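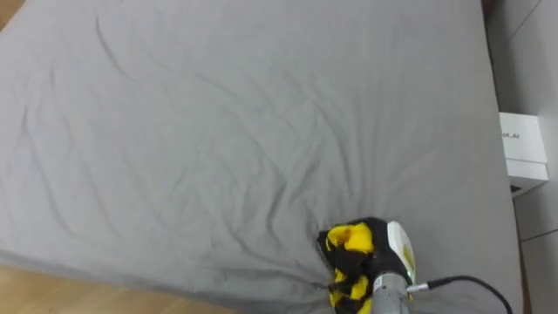 Our project compared two sets of gripper fingers, the Memov flat pads and the ribbed Zoswood pair, on picking up cloth from a soft surface. Both were run on the same arm with the same controller settings. Rigid tables had given us few problems in March, so we moved to a mattress with a grey fitted sheet. When the gripper presses down with the yellow and black cloth bunched around its fingers, the sheet is drawn into folds that spread out from that point, and our force readings were hard to interpret for this reason.

Method

Each set did 100 picks at 4 closing forces. Heriberto Cárdenas wrote the logging script and I changed the fingers. A pick counted if the cloth stayed in the grip for the full lift.

Results

The flat pads held the cloth in 90 picks. The ribbed pair did better at low force but pinched the sheet more often. We have not yet separated these cases in the log.

Despina Berisha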